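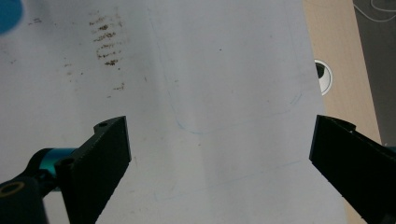

Do they ever write back, or does it all go straight in the bin? A reader left that under my last post, and she'd sent off to a soap actress three times without hearing a peep. So I promised a proper guide to getting signed photos through the post, the old-fashioned way, and it's finally done!

Yes, they do write back. Not all of them, and not quickly. I've been sending off for autographs since I was at school and I've got 144 in the albums now, mostly telly people, a few singers and one weather presenter I'm very fond of.

Finding the right address

Never write to anyone's home, even if you've found it online. It's creepy and it won't get answered. What you want is the agent, or the theatre if they're in a play. Theatres are my favourite by miles. Address it to the performer by name, care of the Stage Door, and get it there in the first half of the run. I wrote to half the cast of the Porkel Theatre panto one December and had five back before Twelfth Night (the dame drew a little hat on hers).

For anyone on telly, look at the contact page on their own website and scroll right to the bottom. Agencies move offices all the time, so check the address on the day you post. I lost a whole batch when Sutance Talent moved and I was still working from an old list.

Writing the letter

Keep it to one side of paper, by hand if your writing is readable. Say who you are, mention one thing you really did like them in, and ask nicely. I always put the name I'd like it signed to — a dedicated photo is worth less to a dealer, so they're happier to sign it.

Don't bring up the divorce, the new girlfriend or whatever's been in the papers that week. I know it's tempting to say you're on their side! Leave it.

What goes in the envelope

Your letter, a stamped addressed envelope big enough for a photo, and a bit of stiff card. Write your own address on clearly and use a large letter stamp, not a normal one. If you're sending a photo for them to sign, 6 x 4 prints are fine and cheap. Glossy ones need a quick wipe with a dry cloth or the ink beads up. I don't send more than one, it looks like you're selling them.

Then you wait

My quickest was 6 days and my slowest was so long I'd moved house (the new people very kindly passed it on). Keep a notebook with who, where and when, and don't chase. If it's been a year, try once more and then let it go.

Printed signatures

Some of what comes back will be printed. Tilt it under a lamp: real pen usually sits on top of the photo and catches the light differently. I still keep the printed ones, in the Prodska album at the back.

Next time I'll do storage, and why I've gone off sticky corners.

Updated 18/06/2019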